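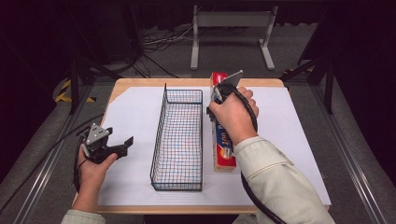
Local Makers

Shared workshop builds a pair of hand-held grippers, and kitchen foil gets the first turn

27 Apr 2019

The Tramerham shared workshop has a new favorite toy, and it comes as a pair. Members have spent April putting together two robotic grippers that a person holds, one in each hand, to work through small household jobs the way a two-armed robot would have to do them. The build goes by the name Hisetti, and the first set of practice jobs is under way on a paper-covered wooden table.

The current job sounds easy until you try it. A long box of aluminum foil has to be handled with the grippers alone, next to a black wire mesh basket. No fingertips allowed! The box is tall and narrow, so when it stands on end there isn't much to get hold of, and the jaws have to close near the top without knocking the whole thing over. The other gripper stays open on the far side of the basket, ready to help.

Hisetti has cost $2,219 so far, paid out of the workshop's project fund. Much of that went into motors, cable and the many versions of the jaws that ended up in the scrap bin. The group picked up the basic layout from plans shared by the Piltard robotics club, then changed the handles, which were too fat for anyone with small hands. The new ones are a real pleasure to hold, and you can keep going for a good while before your wrists complain.

Every practice run is meant to be saved, with the aim of getting 200 good ones for each job on the list. There are four jobs planned for this round. After that comes the part everyone is itching to get to, which is mounting the same grippers on a pair of arms and seeing how much of the human practice carries over. The arms would bring the full budget to $3,969, and the group has applied for a small equipment grant from the Boyer fund to cover the difference.
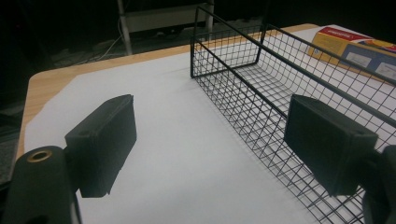
One of the Hisetti grippers, open over the work table beside the mesh basket.

In the meantime the pair can be tried by anyone with a workshop membership who has done the bench safety session. New users start with the basket, and its thin wires make a surprisingly good teacher: come in at a bad angle and a jaw snags on the mesh right away.

Plans for the handles and jaws will go up on the workshop's shared drive once the wiring diagram has been redrawn. Builders who want the older version can ask at the front desk.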